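I see the Elteo sheet music app is being passed around again. "Play any song in 8 days." I paid for a month in June, so let me save you some money.

The catalog says 3931 scores. Search one popular ballad and you get 12 results, and most of them are the same arrangement moved to another key.
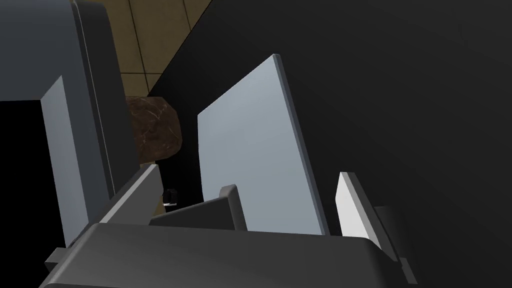
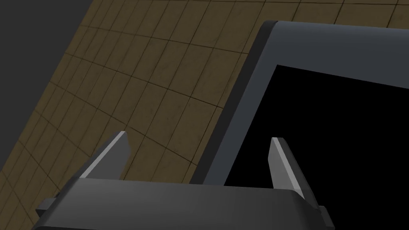
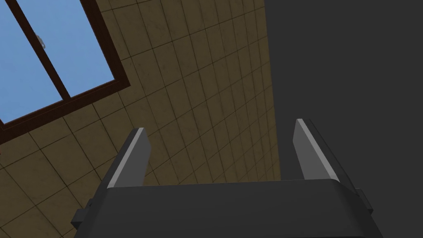
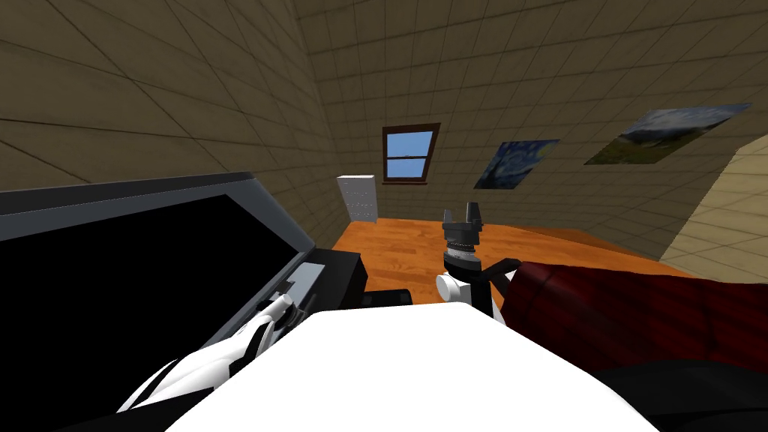 The preview is one page. Fine, but page one of nearly every pop song is four bars of intro and an easy verse. The hard part is on page three, and you find that out after you pay.

"Easy piano" means nothing over there. I bought an easy version with left hand tenths in the chorus. My hands don't do that. Do yours?

Demetrius Lindgren told me the difficulty ratings come from the arrangers themselves. I can't prove it – but it would explain a lot.

The one arranger I'd buy from again is Ctibor Tichý. He writes in fingering, puts page turns where there's a rest, and the chords match the record. I checked two of his against the recordings and found one wrong note.

Someone asked about Wistier. Same store layout, slightly cheaper, and the transpose button wrecks the lyrics spacing. I wouldn't bother.

And no, I don't believe the 300 five-star reviews. Read ten of them in a row and see how many mention a song.

If your library has a songbook shelf, start there. Mine lets me keep a book for three weeks and I can look at page three all I want.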